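The Paju Recovery Tractor: Winch, Spade and Cable

Moving a disabled tank was a problem of anchorage as much as engine power. The Paju was designed around that fact, and its faults came from the same place.

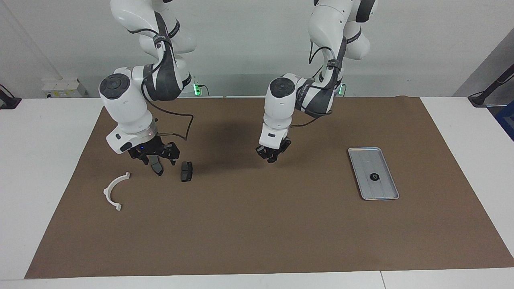 Why a Separate Vehicle Was Needed

Early armored units towed their casualties with other tanks. On a hard road this worked well enough. On soft ground the towing tank lost grip before the cable had taken the full load, and the usual result was a second vehicle in the mud. Even where the ground held, long tows overheated the clutch and steering brakes of a machine that was meant to be fighting.

Wheeled wreckers had better winches but could not reach most of the places where tanks got stuck. The requirement given to the Nimorel works was for a fully tracked tractor, able to follow a tank battalion across country, stop behind a casualty and pull it out by winch while standing still. Lifting gear was left out of the specification. Turrets and engines were to be handled at the field workshop, and the tractor was to do nothing but haul.

Hull and Engine

Nimorel used the lower hull and running gear of its existing artillery tractor, lengthened by one road wheel on each side. The engine was a water-cooled diesel producing 215 horsepower, mounted at the front beside the driver. Power went through a dry clutch to the gearbox, and from there through a transfer case that fed either the tracks or the winch. It could not feed both at once. The designers considered this a safety feature, as it kept a driver from creeping forward against a loaded cable.

The cab was built of thin armor plate, enough to stop rifle fire and small splinters. The winch bay behind it was open at the top. Crews rigged a canvas cover over it in wet weather, but the cover had to come off before the winch was run, so the drum and the first layers of cable were usually rusty.

The Winch

The winch had a single horizontal drum and 2 speeds. Low gear was for the initial pull, when a casualty had to be broken loose from the mud. High gear was for taking in slack and for drawing a free-rolling vehicle up onto firm ground. The change could only be made with the cable unloaded. Several drums were damaged by operators who tried it under tension, and a mechanical lockout was added on later vehicles.

Cable left the hull through a roller fairlead low in the rear plate. Keeping the line of pull close to the ground reduced the tendency of the tractor to rear up, and it also put the load nearly in line with the spade.

The Spade

The spade was a wide steel blade hinged to the rear of the hull. It was dropped by releasing a catch, after which the driver backed up until the blade bit. In clay or packed soil it held very well. In sand it plowed a furrow and came out again. On rock it was useless, and the crew had to chain the hull to a tree or to another vehicle.

Raising it was harder. The blade was lifted by a hand-cranked screw, and after a heavy pull it was often buried deep enough that the tractor had to drive forward first to free it. This bent the hinge pins. Aigars Pärn, who has written on the workshop records, regards the pins as the weakest part of the design. "They were replaced more often than track links," he says. "The works drew up a thicker pin, but it needed a new hinge casting, and the castings never arrived in any quantity."

Service on the Ilach

The Paju went to the recovery companies in September and was first used in numbers during the river crossings on the Ilach. The approaches were low meadow, cut up by traffic, and tanks bogged down on both banks. The normal drill was to place the tractor on the nearest firm ground, run the cable out through a snatch block fixed to the casualty, and bring the end back to an anchor. This doubled the pull and halved the speed.

With the heavier tanks even that was not enough, and 2 tractors were worked together on separate cables. The pulls had to be matched by hand signals. If one machine took the load early, its spade tended to drag — and the other then received the full weight with slack still in its line.

Production and Survivors

Production ended at 31 vehicles, when the artillery tractor line was closed and the supply of hulls stopped. One is preserved at Stiswood, where Sheila Bloxham oversees the tracked vehicle workshop. It is a late example with the gear lockout and the original narrow hinge pins. The engine runs. The winch has been turned over unloaded, and the drum brake is to be relined before any test pull is attempted.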